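Folding Laundry the Hard Way: A Conversation with the Adviser of the Penora Robotics Club

30/06/2021

The adviser of the Penora robotics club apologizes for the chairs before she says hello. They came out of a dance studio, she explains, and they were made for people with better posture than hers. She has run the club for 11 years, first as a parent who could solder and then as the person with the key, and she talks about it the way some people talk about a garden, with a good deal of affection and a long list of what needs doing next.

This year the list has one big item on it. The students are getting ready for the Salon, the regional show where school and community clubs put their projects in front of the public, and they have chosen to teach a robot arm to handle cloth.

"I tried to talk them out of it," she says, laughing. "I'll admit that right away. I said, what about blocks? Blocks are lovely! A block stays where you put it. And one of the girls looked at me very kindly and said that her little brother can stack blocks, and that she wanted to do something her mother would want to own. Well, what do you say to that?"

So cloth it was. The club has 11 members this season, split into teams that share one arm, and the teams have names they picked themselves. Bravix looks after the hardware, meaning the arm, the fingers and every cable that has ever come unplugged in the middle of a run. Shibata does the software and is, according to the adviser, the only team that has never once left a cup on the workbench. A third group does what the students call driving, which is steering the arm by hand through a task, over and over, so that the computer has something to learn from.

It is the driving that surprised her most. She had expected the students to find it dull, and a few of them do, but others turned out to have a real touch for it. "You have to slow yourself down," she says. "They come in from school all wound up, and they want to grab the thing and be done, and the cloth just slides away from them or bunches up in a heap. Then after a while you see their shoulders drop. They start coming in low, and from the side, and they wait a second before they close the fingers. I had one boy who could not sit through dinner, his father told me, and he would drive for an hour."

The goal they set themselves back in February was 3,000 practice runs before the Salon. She thought the number was a bit grand. The students wrote it on the wall on a long strip of paper and have been coloring it in like a thermometer at a fund drive, and she has stopped saying anything about it.

Not every run is a good one, of course, and there was quite a debate over what to do with the bad ones. Shibata wanted to throw them out. The drivers felt (rather strongly, as it was their work being thrown) that a run where you miss and then recover is worth more than a perfect one. "That went on for two whole meetings," she says. "There was a diagram. I brought cookies to the second one because I thought we might need them." In the end they kept the recoveries and dropped the runs where nothing got picked up at all, and both sides seem to feel they won.

I asked her about the camera, which sits down by the gripper and gives the drivers their close-up look at things. She told me it had been the subject of the club's other great argument. The view from down there takes getting used to, and new drivers tend to ignore it and stare at the arm across the table. The ones who have been at it longer go back and forth between the two without thinking.

"When you're in that close, the finger is most of what you get," she says. "So you learn to read the little bit beside it. It's like backing a car into my mother's garage."

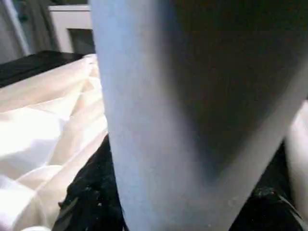
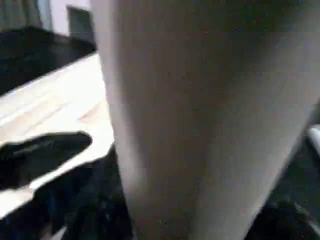

She would like the club to have a second arm someday, so that the teams could stop drawing straws for table time. At the moment each session is cut into 4 turns, and a turn always seems to end just when somebody is getting the feel of it. She has written to a couple of local businesses and had one very nice letter back with no money in it. "But it was a nice letter," she says. "We put it up on the board."

As for the Salon itself, the plan is to let visitors try the driving for themselves, with a student standing beside them to give advice. The students have been practicing this part on their parents, with mixed results. One father refused to give up the controls and had to be reminded that there was a line. A grandmother who had sewn for a living got hold of a corner on her first try, and the drivers made her do it again so they could watch how she went about it.

I wondered whether the adviser drives the arm herself. She does, she says, but only after the students have gone home, because they give her too many pointers. She is slow, and she tends to forget which way is left when the wrist is turned. Some nights she stays a good half hour longer than she meant to, and then she has to hunt for her coat and call home to say that dinner should go ahead without her.

Families who would like to join for the fall are welcome to stop in during any open session. No experience is needed, and she asks that long hair be tied back.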